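**Folding zip-up knits: zip open or zip closed?**

**mossgate40**
Wednesday, September 30, 2020

Getting the winter drawer ready and I have the same argument with myself every year. I own 4 zip-up cardigans, all fairly thick, and they never stack properly. The metal zips make a ridge and the whole pile slides over. Do you do the zip up before folding or leave it undone?

**pennyloaf**
Zip up, always. If you leave it open the two fronts wander off in different directions and you end up with a wavy hem. Sleeves across the chest, then fold the bottom up to the collar.

**Sidis_343**
I disagree. Zipped all the way up, the knit bunches along the teeth and you get a permanent ripple down the front. I had one from Zamani that was never right again after a summer folded like that. I do the top couple of inches only, so the collar holds together, and leave the rest.

**pennyloaf**
The ripple comes from washing it. Mine spend April to autumn zipped up in a box and they come out flat.

**tallboy_tim**
Can we agree on the sleeves at least? I fold them straight across, one over the other. My wife turns hers down along the body, and hers look neater, but they take up more depth in the drawer.

**mossgate40**
Straight across for me too. I do it on the table because the bed is too soft and everything shifts.

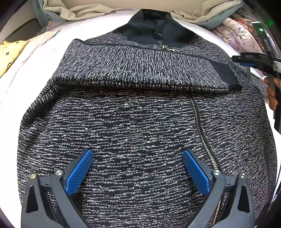
**quietshelf**
Should a knit jacket with a metal zip be hung up instead of folded?

**Sidis_343**
Fold it if it's heavy. The weight of the wool and the zip together pulls the shoulders down on a hanger, and you get those little points at the top of the sleeve. A thin one will be fine on a wide hanger for a few weeks.

**quietshelf**
Thanks. Mine is heavy so it can go in the drawer.

**tallboy_tim**
I hang all mine and have never had points. Wide wooden hangers, bought a pack of 10 from Tekton.

**Sidis_343**
Then your cardigans are lighter than mine.

**pennyloaf**
One thing for the sliding pile: turn every other one round, so the collars aren't all at the same end. The collar is the thickest bit. Also keep the zip pull tucked inside if the one on top is a fine knit, as it can catch.

**mossgate40**
Tried that just now. Two collars at the back and two at the front, zips done up at the top only. The pile is about 40 cm high, so it won't go in the drawer, but it does stay up. I'll put two on the wardrobe shelf.

**pennyloaf**
Try them zipped up fully and see if it gets any lower.

**mossgate40**
Will do at the weekend.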